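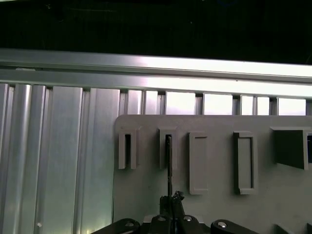 Part-time assembly and packing help wanted, Corkance workshop

Posted by Plalley Fixtures

We need 2 people for our small shop in Corkance, starting in October or sooner if you can. Part time to begin with, mornings mostly, 8 to 12:30. Some weeks there will be afternoons too, we'll ask first.

What we make: wall boards with holders on them. Gray boards, gray holders, for garages, school shops, bike rooms, that sort of place. Also the aluminum rail they hang from when a customer wants rail. Most of it goes out to Wainwright and the towns past it.

The work

Mounting holders on boards. The regular board gets 5 in a row, spacing marked off a jig. Bigger boards vary, the sheet on the job tells you.
Cutting rail to length and deburring the ends. We'll show you the saw, you don't touch it before that.
Wiping boards down before they get wrapped. Finger smudges show on matte gray and customers do send photos.
Wrapping, boxing, labels. Corner pads on every board, also the small ones.
Sweeping up. Chips get into everything so this is twice a day, not just at the end.
Answering the door when the freight guy comes, signing for stuff, checking it against the slip.

Right now we are behind on an order for Flutlow, the storage place, 101 boards, so the first few weeks are going to be pretty much holders and boxes. After that it gets more mixed.

What we're looking for

Careful hands. You don't need shop experience but you should know which end of a driver is which, and read a tape measure down to the sixteenth. Can lift a packed carton, 40 lb or so for the large ones, with help if you want it. OK with standing. OK with noise when the saw is going, ear protection is provided.

Useful but not needed: forklift ticket, some drafting, Spanish, your own transportation (the bus stop is a 15 minute walk and there's no sidewalk for part of it).

Must be 18 because of the saw. Closed shoes, no loose sleeves, long hair tied back.

Pay and so on

Hourly, paid every 2 weeks. Rate depends on experience, we'll tell you the number on the phone before you bother driving out. Paid break mid morning. Coffee is free, it's not great coffee. Parking in back by the loading door, please leave the lane clear.

Trial shift is one morning and it is paid, weather you get the job or not.

How to apply

Call the shop or stop in before noon, the front office is on the left as you come in off the lot. You can leave a note thru the slot if we're on the saw and don't hear you. Résumé is fine, half a page about what you've done is also fine. Put down which mornings you can do and which you definately can't. Two references if you have them, a teacher or a neighbor counts.

No agencies please.

If you applied in spring and didn't hear back, sorry, try again. We lost some of the paper ones when the office got moved.

Ad stays up til both spots are filled.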